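Stain removal from white household surfaces

By Nhyira Akolgo
Updated in May

Stain removal from white household surfaces is the part of housekeeping that deals with marks on painted boards, table tops, cupboard doors, shelves, plastic trays and heavy paper of white or almost white color. It is usually treated apart from laundry, where the stain sits inside a textile and can be washed out with much water. On a hard or semi-hard surface the stain may lie on top, or it may go down into the coating, and the method depends on which of these two cases the cleaner has.

General principles

Most household manuals advise to begin with the weakest method and to continue to a stronger one only when the first gives no result. A dry soft cloth or a soft brush takes away dust and crumbs. After this comes a cloth moistened with lukewarm water, then water with a little dish soap. Powders and rough sponges are left for the end, and many authors do not recommend them at all for glossy surfaces. They make very fine scratches, and in these scratches new dirt collects more easily than before.

The direction of wiping is also important. A stain is wiped from its outside border toward the middle, so that it does not become larger. With smears that have a clear direction, some cleaners prefer to wipe along the streak and turn the cloth after every stroke. A cloth that is not turned puts the color back onto the surface — this is the most common mistake of beginners.

Kinds of marks

Brown and reddish-brown marks are among the most frequent in a home, and they are difficult to identify by eye. Coffee, tea, cocoa, sauce, soil, rust, shoe polish and dried blood can all give a similar color. Food marks with fat in them respond to soap. Tea and coffee contain tannins and can leave a pale yellow shadow after the main color is gone. Rust does not respond to soap and needs a weak acid, for example lemon juice, which must be rinsed away well.

The form of a mark can say something about how it came there, but it should be read with care. Round drops with a clean border usually fell from above. Short parallel streaks may come from a ribbed object, from a stiff brush or from fingers, and also from a cloth that jumped a little while it was pulled. Small separate specks near a larger mark are often splashes, and they are easy to miss when the cleaner looks only at the big one.

Not every line on a white surface is dirt. Scratches, folds in paper and the joint between two sheets look gray in side light and do not change with cleaning. The usual test is to move the head or the lamp. A scratch changes its brightness with the angle, while a stain keeps more or less the same color.

Paper and board

Paper is the most sensitive of the white surfaces. Water makes it swell, and after drying a ring may stay which is more visible than the original mark. For uncoated paper only dry methods are normally used, such as a soft white eraser moved in one direction. Coated board accepts a slightly moist cloth for a short time. 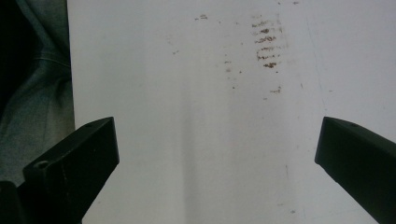
The cloth should be white, without printed pattern, so that no dye can pass from it. Kofi Dogbe, in his small handbook Gbeho, proposes a waiting time of 15 minutes between two treatments of the same place. He gives 3 treatments as the limit for board, and writes that after this number the coating suffers more than the stain does. Dayana Cáceres works with 2 treatments only and prefers to cover what remains with white paint.

Products

Commercial cleaners for white surfaces are sold as sprays, creams and dry blocks. The Berasell block and the Witovora cream are often named together in local guides, although they work differently: the block rubs the mark away mechanically, and the cream loosens it with soap. Products with chlorine bleach can turn some plastics yellow, and they must never be mixed with vinegar or other acids, because a poisonous gas is formed.

A test on a hidden corner is advised before the first use of any product. The corner should be examined again when it is fully dry, preferably by daylight. Many surfaces look perfect while they are still wet.

See also: Eraser (stationery); Limescale; Rust stain; Tannin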